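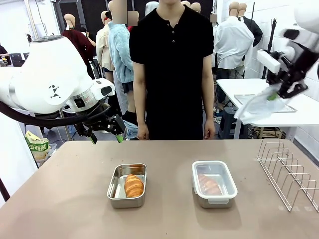

Nanora to trial reusable containers for bakery orders

Staff at the Grorgate site will be able to collect pastries in reusable lidded containers from December, under a packaging trial announced by the Nanora food service program.

Croissants and other baked goods ordered from the Mujić bakery counter are now handed over in single-use bags. Under the trial, items will be plated from a steel tray and placed in a container with a clear latching lid, to be returned by 4 pm the same day.

The program has purchased 164 containers through its supplier, Stetuson. Returned containers will be washed on site and left to dry in wire racks before being used again. Clear bags will remain available on request – mainly for larger orders.

A survey of staff earlier in the year drew 123 responses, of which 57 favoured a deposit on each container. No deposit will be charged during the trial.

The bakery counter fills over 1,000 orders a month. Staff who wish to take part may register at the counter during normal opening hours.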